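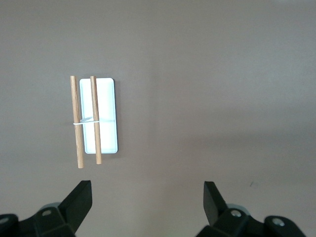

Gwenaël Mallet

Off to the Susel paper mill open day, then! More than two hours on the coach from Pleltent, but the coffee was decent and I'd been wanting to see the old drying loft for ages — it really is gorgeous up there, all draughts and creaky boards. 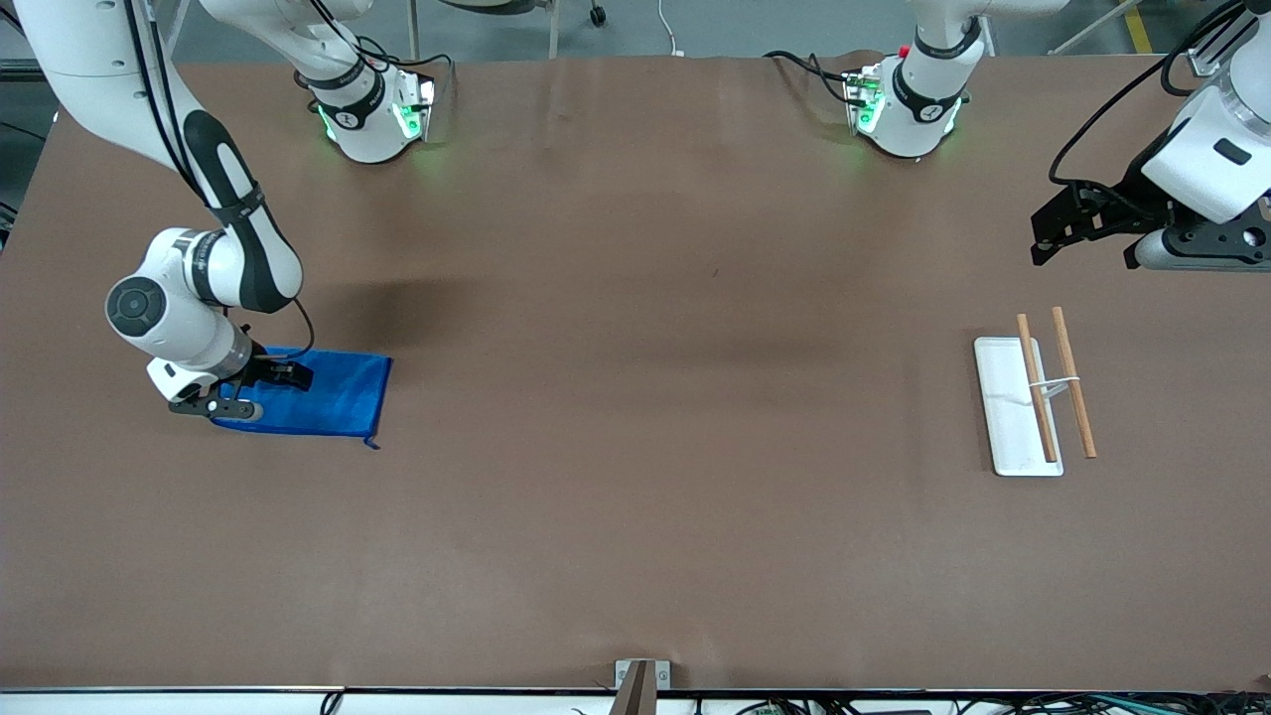 Ranasinghe thought the loft was the best bit too, and wished they'd let us stay longer than the one tour.

I bought 32 sheets of the cream stock (heavy, a bit rough, lovely with a dip pen)

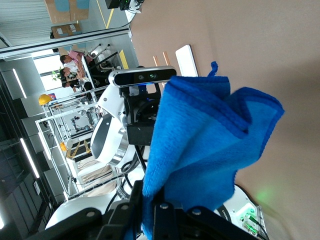 and the shop says there'll be more in January, so I'm saving up already.

2 comments
3,932 shares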